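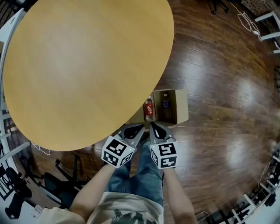 手持夹爪采集的数据,能不能直接拿来比较两款夹爪的好坏?

能比一部分。开合行程、指垫抓得牢不牢、长时间握持累不累,这些手持就能看出来;电机响应、手腕在狭窄处转不转得过来,必须装到机械臂上才知道。

文/本刊撰稿 六月
分享 154 评论 11

Sornholm的测试间里没有流水线,只有桌子、椅子、白色架子和一地线缆。这家公司做的是夹爪选型,客户多半是仓储和零售方面的集成商。他们手里通常已经有机械臂,缺的是末端那一截。

六月的测试题目是从纸箱里取瓶子。纸箱放在地上,箱内有隔档,瓶子直立在格子里。操作的人坐着,双手握住夹爪,俯身向下,对准瓶口附近合拢,提起,移开,再放回去。夹爪有两根灰色手指,指尖内侧各有一块黑色软垫,手指下方装着两个白色方块,几个面上都印着黑白标记,供摄像头推算夹爪的位置和朝向。

参加比较的有三款两指夹爪。一款来自Pullis,手指偏长,平行开合;一款来自Szczepańska,手指短,指垫厚;还有一款是Sornholm自己改的,开合角度可调。控制器统一用Gorska的,免得把控制上的差别算到夹爪头上。

全部测试分两段。第一段手持,共记录1,313次抓取。第二段上臂,做了600次。两段用同一批瓶子、同一种纸箱,箱子的朝向每隔一阵换一次。

手持阶段最先暴露的是手指宽度。瓶子和隔板之间的空隙很窄,手指要从上面插进去,稍宽一点就会顶到纸板。Pullis的长手指进得去,但提起时瓶身容易摆。Szczepańska的厚指垫抓得稳,代价是每次都要先找角度,有时把隔板也一起夹住了。操作者遇到这种情况会下意识地松一下再夹,机械臂不会,除非事先教过它。

这也是手持数据容易让人误判的地方。人的手会补偿。手指偏了,手腕跟着转;瓶子往下滑,手上会加力。回放轨迹时看到的是一次顺利的抓取,夹爪本身的缺点被人盖过去了。Sornholm的做法是把每次抓取中重新张开手指的动作单独标出来,不算失败,但另列一栏。按这一栏看,三款的差距比按成功率看大得多。

指垫是另一个变量。软垫抓光滑的瓶身确实好用,可是用久了表面会变。测试组起初没有规定更换时间,第一批数据的后半段明显变差,查了半天摄像头和标定,最后才发现是垫子的问题。那一批全部重做。后来定下的规矩是换瓶型就换垫子,旧垫子留着编号。

摄像头的位置也改过。最早只有一台装在夹爪上,离物体近,看得清手指与瓶身的接触,但手一伸进箱子,光线就暗下去,箱壁的影子盖住瓶身下半截。后来加了一台头部视角的广角摄像头,从上往下拍,箱子、双手和夹爪都在画面里。广角边缘变形厉害,直线都弯了,好在要看的东西大多在中间。

两路画面怎么对齐,花的时间比预想的多。标记方块在这里起作用:只要头部摄像头能看到其中一个,就能算出夹爪在空间里的姿态。难处是手臂会挡。双手握持时前臂从下方伸上来,方块朝向身体的一面常被手遮住,所以左右各装一个,一个丢了还有另一个。地板反光也添过麻烦。深色木地板抛得很亮,顶灯照下来是一片一片的白斑,标记正好移到白斑前面时,识别会跳。测试组试过铺布,嫌绊脚,最后只是调低了曝光。

上臂以后,名次变了。手持时口碑最好的是Szczepańska,装到臂上却有点吃亏,短手指要求法兰降得很低,手腕处的外壳会先碰到纸箱翻开的盖边。把盖边折下去就没事,但客户的仓库里未必有人去折。Pullis的长手指在这里占了便宜,瓶身的摆动也可以靠放慢提升速度来解决。慢下来以后,每抓一次约多出11%的时间。这个数字能不能接受,要看产线节拍。

Sornholm自己改的那款两头都不突出。角度可调听上去灵活,实际操作中,人很少去调,程序里调起来又多一个参数。测试组在内部记录里给它的评语是“可用,暂不推荐”,准备拆掉调节机构再试。

Gorska的控制器全程没有更换,唯一的抱怨是力反馈的刻度太粗,空瓶和满瓶用的几乎是同一档。抓满瓶没有问题,抓薄壁的空瓶会捏瘪。这项测试没有把空瓶算进总数,只在附录里提了一句。

对打算自己做类似比较的读者,测试组有几条具体意见。先用手持做初筛,再把剩下的装到臂上,顺序反过来很费钱。纸箱要多备,隔板夹过几十次就软了,软隔板会让所有夹爪都显得更好用。操作者最好固定,不固定的话,每个人的数据分开存。还有坐姿,坐着俯身够地上的箱子,时间一长手会越放越低,起始高度跟着漂,后面的轨迹就和前面的不一样了。

下一轮换成桌面高度,瓶子以外再加袋装物。袋子没有固定形状,两指夹爪能做到什么程度,测试组目前没有给出预期。Pullis那边已经答应提供一套窄指垫,Szczepańska的加长手指还在打样。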